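Gripper trial moves to the drawer bench

The Clondar workshop has finished the first round of its gripper comparison, and the second round is now under way on the drawer bench. Members who followed the October open evening will remember that the question was a simple one: whether to keep the Nestex parallel gripper on the small arm or change over to the Makowska unit, which has a longer stroke and a slower close.

The first round used loose blocks and cups. Both grippers handled them well enough that the results were not much use for choosing between them. Marit Wikström, who is running the trial, proposed moving to printed drawers, where the fingers have to get hold of a thin edge and keep hold of it while the arm pulls in a straight line. Small errors in the wrist angle show up quickly in that kind of job.

Each gripper gets 80 pulls, split between a drawer lying on the table and one mounted in the cabinet. The start position is changed every 4 pulls so that the controller can't rely on a single learned path. A pull counts only if the drawer comes out to the set distance and the cabinet stays where it was. Geert Bakker is keeping the log sheets, and anyone who wants the raw numbers can ask him for a copy.

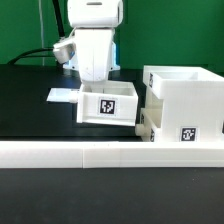 The drawer bench, with square markers on the printed drawer and cabinet and a green backdrop behind the arm.

The markers give the camera a reference for the drawers and cabinet. Uriel Zepeda wrote the tracking script and has spent a good part of the month on lighting, as glare off the black table was upsetting the detection at low camera angles. Moving the lamp back and lowering the exposure cured most of it. The green backdrop stays for now. It makes the white parts easy to separate from the background, although Ylva Vik would like one set of runs against a plain grey sheet to see how much the script depends on it.

So far 11 pulls have been thrown out. In 6 of them the tracking lost a marker partway through, and the rest were cable trouble at the wrist. The cable has since been re-routed and the fault has not come back.

Lutz Hagedorn has also asked that the Grurkel controller be tried with both grippers before any decision is made. It has a better force limit than the one we use at present, but setting it up means rewriting the homing routine, and that will have to wait until the current runs are complete.

The drawer and cabinet files are in the shared folder under the bench name. If you print your own set, use white filament and leave the marker faces unsanded, as the labels lift off a dusty surface. Spare markers are in the top tray beside the printer.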